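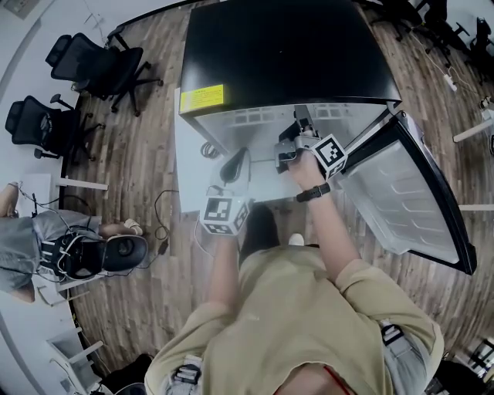

Photo: Faith Mutiso, Plestbridge

Hand-held grippers with marker cubes vs. wrist sensors -- what are you using?

fmutiso
We've been trying the gray hand-held grippers with the printed marker cubes, one per hand. The task is a small fridge on a table, door open, reaching into the compartment. Tracking is fine over the open table. Inside the fridge I lose the cube on the reaching hand a lot more than I'd like. Last Tuesday I logged 3332 frames and the right cube was missing in 498 of them. Head camera is a wide lens. Has anyone gotten better numbers with a different setup?

geltness_lab
Were the dropouts in one block or scattered? If it's one block, it's the door or the side wall hiding the cube and no camera setting will fix that.

fmutiso
Mostly blocks. The longest ones are when I lean in.

ktoft
Then raise the cube. We put ours on a 30 mm post and it helped with shelves and drawers. Downside is it bumps things, and your wrist gets tired faster.

navarro_b
I don't agree with the post. It flexes when the jaws close, so the pose you get is off even when the cube is seen. I'd add a second fixed camera facing the fridge opening and leave the gripper alone.

ktoft
Ours is aluminum and doesn't flex enough to matter. A fixed camera means calibrating again every time somebody moves the table.

navarro_b
Two minutes with a board. I'd take that over a lever arm on the tool.

urelville_sam
Check your lens model too. With that much curve at the edges, the cube pose gets worse the farther it is from the center. We switched from the standard model to a fisheye one and the jitter near the edges dropped by half. Same camera, same cubes.

fmutiso
I'm on the standard model, so I'll redo that first. I still have the raw video. Kári, can you post the drawing for the post?

ktoft
Uploaded to the files section under Toft, cube post v2. Use the longer screws -- the short ones strip.

geltness_lab
Please post the new dropout count when you have it, with the lens change and the post tested separately.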